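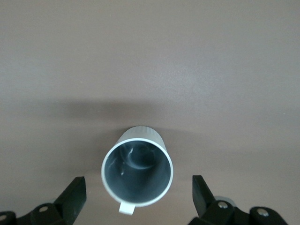 False limit trips on the Katel router

Members who booked the Katel router at the Flarnilport workshop between January and the winter shutdown will have met the "limit switch triggered" alarm, usually part way through a job and well away from any switch. The fault has been traced and the machine is back on the booking sheet. The notes below are for anyone running a similar breakout board at home, and for the Plirnham group, whose machine is wired the same way.

The controller keeps a plain text log of every alarm. Filtering it for limit events gave 172 entries. A few were genuine, with the gantry driven onto the X switch during setup. The remainder had machine coordinates well inside the travel on all axes. They were spread over the whole table and did not cluster at any one position, which made a cable breaking in the drag chain unlikely. All of them occurred with the spindle running.

The test job was the pocketing file from the Moen sign order, 1,758 lines long, run in air with no cutter fitted. With the spindle off it completed every time. With the spindle on at low speed it usually completed. At full speed it seldom got past the second pocket, and the alarm often came within a second or so of a speed change. That pointed to the variable frequency drive.

The limit circuit as built used normally open switches, wired in parallel on one input, with the internal pull-up on the breakout board holding the line high. The wire was unscreened twin, and it shared the drag chain with the spindle cable along the full length of the gantry. A long, high-impedance line next to a VFD output makes a fair aerial. The scope showed spikes on the input pin dipping below the logic threshold at the drive's carrier frequency. Each was very short, but the firmware had no debounce set and acted on the first one it saw. 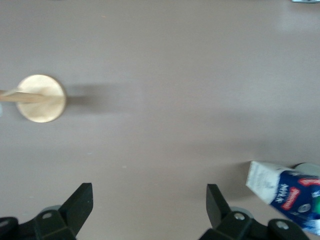

Disc and thin stick on the tabletop.

The changes were made one at a time, with the test file run after each.

First, software debounce. Raising the interval in the configuration cut the number of trips considerably and did not remove them. It also delays a genuine trip slightly, so the value was kept low. Anyone homing at high speed should check the overtravel after changing it.

Second, the pull-up. An external resistor from the input to the 5 V rail, in parallel with the internal one, stiffens the line. The spikes on the scope became visibly smaller. Check the input current rating of your own board before choosing a value.

Third, a filter at the board end: a 10 nF capacitor from the input to ground, mounted directly at the terminal with the leads kept short. Fitting it at the switch end was tried and made little difference.

Fourth, the cabling. The spindle cable was replaced with screened four-core, the screen bonded to the VFD earth terminal. The limit wiring is now screened as well, with its screen earthed at the controller end only, and it runs on the opposite side of the drag chain behind a divider. Where the two have to cross at the back of the gantry they cross at right angles. All work on the VFD side was carried out with the supply isolated and the drive left to discharge for the period given on its label.

Finally, the switches were changed over to normally closed and wired in series. This has little bearing on noise, but a broken wire or a pulled connector now stops the machine – with the old arrangement it would have gone unnoticed until an axis reached the end of its travel. The input polarity setting has been inverted to suit. If you restore an old configuration file from a USB stick the controller will alarm at power-up, and you will need to invert it again.

With everything in place the test file has been run repeatedly at full spindle speed with no alarm. Homing repeatability was checked with a dial indicator on X and Y and has not changed. Z is slightly worse than before and is still being looked at; the switch bracket is a likely cause, as the mounting holes are slotted and only one screw has a washer under it.

Revised wiring diagrams are in the folder beside the machine, marked issue 2. Please discard any copies of the earlier issue, including those in the Plirnham cabinet. The work offsets stored in the controller were cleared during testing and will need to be re-entered before you run a saved job.

If the alarm returns, do not reset and carry on. Write down the line number, spindle speed and axis positions, then leave the log file in place.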